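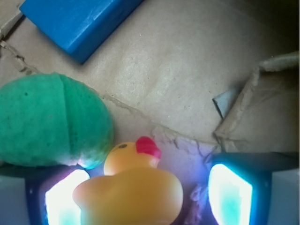

I have been filling brown paper bags with small stuff for the Dridley toy swap for long enough to have opinions, and my first one is that every bag needs a duck. A yellow rubber duck with a red beak and a little dark eye will win over any toddler I've ever met (and most of their grandparents). I've tried leaving it out. One year I thought I'd be clever and put in a whistle instead, and I got phone calls. So the duck is back for good, and I've stocked up, because the December swap is our big one and I'm not getting caught short in the last week again!

The second thing is a ball. My rule is that it has to be something you could throw in a living room with a lamp in it. Green is my favorite for no reason I can defend. The third thing is a block, just one, and I know that sounds stingy, but one good block gets used as a phone, a train, a bed for the duck and a ramp. My nephew drove his under the couch every day for a whole summer.

And then the sponge. I'll get to the sponge.
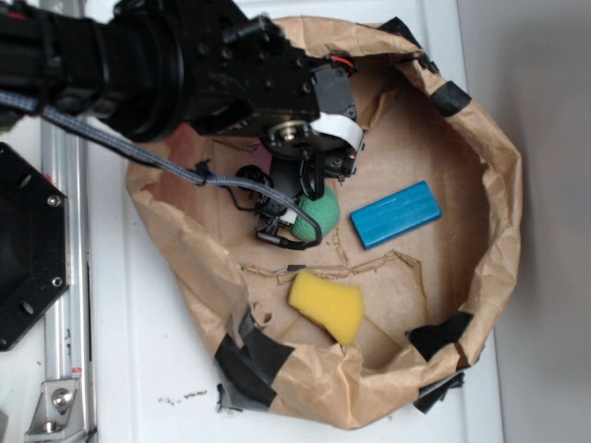
2 min read

Let's talk about the bags themselves. I like plain brown paper, and I like it wrinkled. A crisp new bag stands there looking like lunch, and it falls over the second a kid leans in. So I scrunch mine first. Ball the whole thing up, open it out, scrunch it again, then roll the top down until the sides are low enough for a small arm to reach the bottom. It ends up more like a nest than a bag, and it sits nicely on a table. You'll get a tear now and then, and if it's on the inside I leave it alone. If it goes right through, the bag gets demoted to holding crayons.

Don't overfill! I did 253 bags last year and the ones that came back untouched were the ones I'd crammed. A kid looks in, sees a jumble and walks off. Four things lying on the bottom, a blue block here, a yellow sponge there, and they go straight in with both hands.

Okay, the sponge. It's a kitchen sponge, the yellow foam kind, and it costs next to nothing in the Koller 12-pack. Kids squash it, stack it, and put the duck to sleep on it. I started adding one when I ran short of real toys and now I'd be sorry to skip it. If yours has a scouring side, feel it first, and if it's really rough, peel it off or keep that one for the dishes.
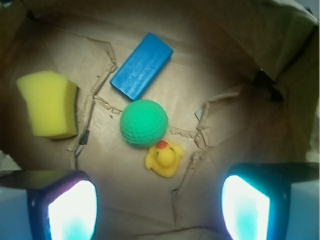
Kamonchanok Bunnag wrote back after the last issue to say that she leaves the sponge out for anyone under 2, since her youngest bit a corner clean off, and that she swaps in a folded washcloth, which gets chewed just as happily and goes through the laundry afterward. Fair point, and I'm stealing it. I'll mark the washcloth bags with a T for tiny and put them at the end of the table nearest the door.

If you have spare blocks at home, any color, I could use them. Wipe them down, check for splinters, and leave them in the crate at Trinness by the coat rack. Please no more whistles.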